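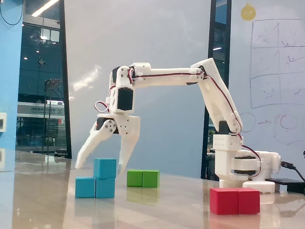

PRESS RELEASE
For immediate release

Veseo publishes bench results on low-cost arms and household tidying

Grumcombe, February — Veseo has published the results of a bench study into whether small, low-cost robotic arms can carry out simple tidying and sorting work in homes and shops. The company's finding is that they can do part of it, slowly, and that they are not ready to be sold for the purpose.

The study, carried out at Veseo's Grumcombe workshop, used 3D-printed arms driven by hobby servos and fitted with two-fingered grippers. The test objects were coloured wooden cubes. Cubes were chosen as a stand-in for the small, rigid items that make up much of everyday clearing up, such as boxed goods on a shop counter or toys on a table.

Each arm was set 500 trials. In each trial it had to pick up one named cube and put it down in a marked area without disturbing the others. Of these, 320 were completed with no human help. A further 200 trials were run separately with cubes stacked or touching, and results there were markedly poorer. The most common fault was a finger catching the neighbouring cube on the way down.

Glossy surfaces also caused errors. Reflections of the cubes in a polished tabletop were at times read as part of the object, and the gripper closed too low. A matt cover on the table reduced the fault but did not remove it.

"Picking up a block in clear space is a solved job for this class of arm," said Zhiqiang Tang, head of testing at Veseo. "Picking up the one next to it is still hard work. A kitchen worktop is nearly all second cases, and we would not put this arm on one today."

Soft, wet and breakable items were left out of the study. Veseo makes no claim about laundry, washing-up or food handling.

Phase 2 will use the same arms with narrower fingers and a revised approach path. Mwakyusa will supply the new finger parts, and Altow will provide a stockroom for trials with packaged goods. No product launch is planned.

The full method, the trial log and the print files are available from Veseo on request.

ENDS

Notes to editors
Veseo designs and tests light automation equipment for small firms. Requests for the trial log should be sent to the Grumcombe press desk.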